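Troltach Manipulation Workshop - Notebook, October
Entry 69: gripper comparison on padded garments, bed station

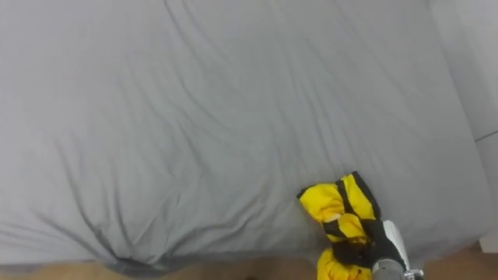 Fig. 1. Black-fingered gripper closed on the yellow and black padded garment, right side of the bed. View from the head camera.

Purpose of the entry

The workshop has been asked to recommend one gripper for the garment tasks under the Kokden project. Two candidates remain under consideration. The first is the Drolter parallel gripper with the standard black fingers. The second is the Soliman gripper, which has wider and softer pads. This entry records the comparison on padded outerwear only. Shirts, towels and flat linen were treated in earlier entries and the conclusions there are not changed by what follows.

Colleagues should note that Fig. 1 belongs to the Drolter portion of the work. No figure is entered for the Soliman portion.

Station and conditions

The bed was made up with the gray fitted sheet and cleared of pillows and blankets. The sheet had not been pressed. There are shallow creases over most of the surface and a heavier group of folds at the near left corner, where the fabric is pulled around the mattress. It was decided to leave these as they were. The Kokden requirement speaks of an ordinary domestic bed, and a sheet drawn tight for the purpose of a test would not meet that wording.

Room lights were on throughout. The head camera was kept at its normal height and tilt. Exposure was fixed before the first attempt and not adjusted again, as the automatic setting had shifted noticeably in Entry 68 whenever a bright garment entered the view.

Only one arm was used for picking. The task was defined as follows: approach the garment where it lies near the right-hand side of the mattress, close on the fabric, raise it clear of the sheet, hold for 3 seconds, and set it down. A grasp was recorded as good if the garment remained in the fingers for the whole of the hold. Partial lifts, in which some of the garment stayed on the bed, were recorded separately and are not included among the good grasps.

The series came to 169 attempts, divided between the two grippers in alternating blocks. The individual results are in the station log and are not copied here.

Drolter gripper

The narrow fingers enter the padding easily. When they close, the fabric between them is compressed into a tight bundle, and the filling is pushed out to either side. Fig. 1 shows the form this takes: the held portion is twisted and small, while the yellow material around it keeps its volume. A bundle of this kind is secure. Once the fingers had reached it, the garment was seldom lost during the hold.

The difficulty lies in reaching it. If the fingers come down on the middle of a padded section, they press it flat and slide off as they close. Approaches directed at a fold, or at a place where two padded sections meet, were considerably better. The planner does not at present prefer such places. A change to the grasp scoring has been requested and is listed below.

Finger force was left at the value used for towels. A higher value was tried briefly at the end of the second block and gave no improvement that could be distinguished from ordinary variation. It was returned to the towel value.

Soliman gripper

The wider pads are more tolerant of a poor approach. They gather a larger amount of material and do not require a fold in order to obtain a hold. Against this, the hold itself is weaker. The padding behaves as a spring between the pads, and on long lifts the garment crept downward until it was held by the outer fabric alone. Several of these cases ended in a drop onto the sheet.

The pads also caught the fitted sheet on a number of approaches close to the mattress edge, raising it together with the garment. The Drolter fingers did this as well, though less often. In both cases the cause appears to be the approach height, which was set for a firmer surface than this mattress provides.

Remarks on the camera

Segmentation of the yellow fabric against the gray sheet gave no trouble with either gripper. The black parts of the garment are another matter. With the Drolter fingers closed, the boundary between black finger and black band is hard to find even by eye, as may be seen in Fig. 1, and the fingertip tracker placed the tips inside the garment on many attempts. The white part beside the fingers remains distinct and could serve as a reference point from which the position of the tips is computed.

Colored tape on the fingers was proposed. The workshop does not favor it. Tape changes the friction of the surface, and the results would no longer be comparable with the earlier entries. A thin colored mark on the outer face, away from the contact area, would be acceptable.

Position of the workshop at the close of this entry

For padded garments the Drolter gripper is preferred, on condition that the grasp scoring is revised to favor folds and seams. Without that revision the two are close, and the choice would depend on whether missed grasps or dropped garments are regarded as the greater fault. The Kokden requirement is silent on the point. A written question has been sent.

Outstanding

Revise grasp scoring for padded items, then repeat 2 blocks with the Drolter gripper only.
Lower the approach speed near the mattress edge and measure how far the sheet is raised.
Apply the colored mark to the outer face of each finger and rerun the tip tracker on black fabric.
Inspect the Soliman pads for wear. The left pad looked polished at the close of the last block - replace if confirmed.
Enter the force values in the station log. They were missing from Entry 68 and should be added there too.
Obtain a second padded garment in a single dark color, for comparison with the yellow one.

Station left powered down at 5:40 p.m. Arm parked, fingers open. The Soliman gripper is in the left drawer with its adapter plate attached.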